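**Lollstead** is a small market town in the valley of the river Pliltar. It is known mostly for its salt, which was boiled from brine springs on the east bank until the last pan house closed. The town has 3,156 inhabitants according to the latest count of the district, and it is the seat of the Pliltar parish union. People of the town are called Lollsteaders, although older residents of the upper streets prefer the form "Lollers".

## Name

The first part of the name is usually explained by an old local word for a slow or muddy stream. The second part means simply a place or a farm. Another explanation, given by the schoolteacher Hnat Tkachuk in his handwritten chronicle of the valley, connects the name with a family of millers called Loll. No record of such a family was found in the tax rolls, and most later writers do not accept it. The chronicle itself uses three different spellings, sometimes on the same page.

## Geography

The town lies on both banks of the Pliltar, at the point where the river leaves a narrow gorge and becomes wide and shallow. The west bank is steep and has a soil of clay. The east bank is flat, and in spring the lower meadows are under water for two or three weeks. The brine springs come up along a line which follows the foot of the eastern terrace. There are 21 of them by the traditional list, but several have dried out or were covered when the road to Wosteo was made wider.

Winters are long. The river freezes along the edges in January, while the water near the springs stays open and attracts ducks from the whole valley.

## History of salt making

### Early period

Salt was made at Lollstead before the town had a church or a market. The oldest remains are pieces of clay vessels with thick walls, found in the meadow below the third spring. It seems that the brine was heated in these vessels over an open fire and that the vessels were broken afterward to take out the salt cake. Large heaps of such pieces give the meadow its uneven surface, and farmers there still complain about what they do to a plow.

Later the clay vessels were replaced by flat pans of lead, and then of iron. An iron pan could be used for many years if it was cleaned well. The hard crust which collected on the bottom, known in the local speech as "cat", had to be knocked off with hammers every second week. It was unpleasant work, and it was usually given to the youngest men of the house.

### The Hrynyshyn works

The largest producer was the Hrynyshyn works, which stood between the bridge and the present bus station. At its best period it had 2 long pan houses, a drying loft and its own wharf, and it sold 3,000 sacks in a good year. Most of the salt went down the river to the fish traders at Wosteo. The rest was used in the valley for meat, cheese and hides.
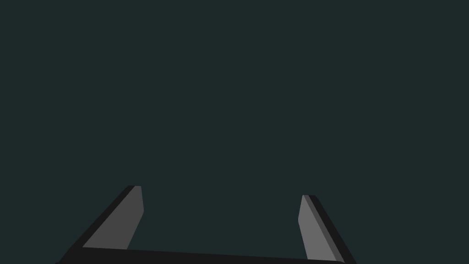
The works took its fuel from the forests above the gorge, and this was the reason for a long quarrel with the upland villages. The villages had the right to cut wood for their own houses, but the works claimed every straight trunk near the water. The quarrel ended with a settlement in which the works paid the villages in salt - one sack for each household, delivered before the first snow. The custom continued for some time after the forests were already gone and the pans were heated with coal.

### Decline

The railway did not reach Lollstead. When it was built through the next valley, rock salt from distant mines became cheaper at Wosteo than the salt which came by boat from only a short way up the river. The small pan houses closed first. The Hrynyshyn works changed to a coarser product for cattle and for roads, but its buildings were old and the roof of the northern pan house fell in during a storm. The last owner, Arsen Marchuk, let the fires go out in the same winter and sold the iron pans for scrap.

## Method of production

Brine was lifted from the springs by hand pumps and carried through wooden pipes to a cistern beside the pan house. It stood there until the mud had settled. The boilers then filled the pan to the depth of a hand and brought it to a strong boil. Egg white, or sometimes the blood of oxen, was stirred in to collect the dirt in a foam, which was taken off with a wide board.

After this the fire was made lower. The size of the grain depended on the speed of boiling: a fast boil gave fine salt for the table, and a slow one, left through the night, gave large flakes which were preferred for fish. The wet salt was raked to the sides, put into baskets of a pointed shape and hung above the pan to drain. The liquid that remained at the end was bitter and was thrown into the river. Complaints about this from the fishermen are found in almost every volume of the town records.

## Local customs

The boilers had their own feast at the beginning of the season, when the first basket was carried around the springs and a handful of salt was thrown back into each one. A shorter form of the walk is still held, and it finishes at the bridge with soup and rye bread. A Lollsteader who moves to a new house in the town receives a small bag of salt from the neighbor on the left side. If the house has no neighbor on the left, the bag comes from across the street.

The dish most connected with the town is a whole turnip baked in a salt crust. It is eaten with butter and sour cream.

## See also

- Wosteo fish market
- Pliltar gorge
- Brine springs of the eastern terrace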